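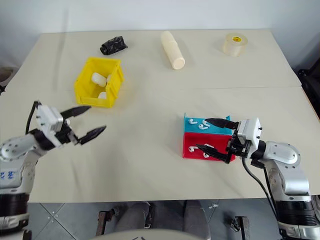
Two arms, one table: earbuds in the red and blue bins, cases in the yellow one.

Good practice for sharing a table with a two-arm rig?

Reading time: 2 min
Print | E-mail

Reece Treloar
13th August

Hi all. I've taken over the sorting bench at Skulholm and I'm trying to write a one-page set of house rules before the new people start. We've got a pair of arms over one big table, and the job is earbuds and their charging cases. Small bins for the buds, a bigger yellow one for the cases, nothing exotic.

What I inherited is a sheet from the Plesach site which is mostly about heavy lifting and no use to me at all. My questions are really about the table. Is it OK to keep bits like the tape and a stack of cups at the back while the arms are live? Should each arm have its own side, or can they share the middle? And what do people do about the cable under the gripper? Ours hangs down onto the tabletop and it bothers me every time I look at it. I did 100 picks with it like that yesterday and it never snagged, but I don't think that counts as a rule!

Lærke Gunnlaugsson

Hello Reece, nice bench. I wrote ours at Stinano back in May so this is fairly fresh.

Start with the risk assessment and let the sheet come out of that. I did it the other way round and had to bin the first version. You need to look at the whole job, meaning the arms plus grippers plus whatever they're holding, and those pointed fingers want a line of their own. Ours says no faces down at table height while the arms have power, full stop.

On the table: anything that isn't part of the task comes off. I'd move the tape, the cups and that black plastic roll as well. Loose crinkly plastic is the one I'd shift first, as a finger can catch an edge and drag the lot across. If you need packing stuff handy, put a shelf up out of reach of both arms.

Sides: we let both arms into the middle but only one at a time, and it's set in the program, with the operator watching as a second check. Mark the bin positions on the table too. Your red and blue ones are touching, and if one gets nudged the other goes with it.

Cable: clip it back along the arm with enough slack for the wrist to turn fully. Then run the wrist to both ends of its travel, slowly, with your hand on the stop. We check the clips every 6 weeks and write it down, initials and all.

Keith Bramwell

just turn the speed down mate. we ran about 100 hours on ours with stuff all over the table and never had a problem

Ashley Wragg

Sorry Keith, slow is good but I wouldn't hang the whole sheet on it. A slow arm can still trap a finger against the rim of a bin.

Reece, what Lærke said, and two bits from me. Write down who is allowed to reset after a stop, by name, and make them look for the cause before they press anything. We had a spell at Pilkington where people were resetting out of habit and I still get cross thinking about it. Also put the stop button where you can hit it from the spot you really stand in, and try it at the start of every shift.

Kirsty Bramwell has a decent blank form for the shift check, I'll ask her if she minds me posting it.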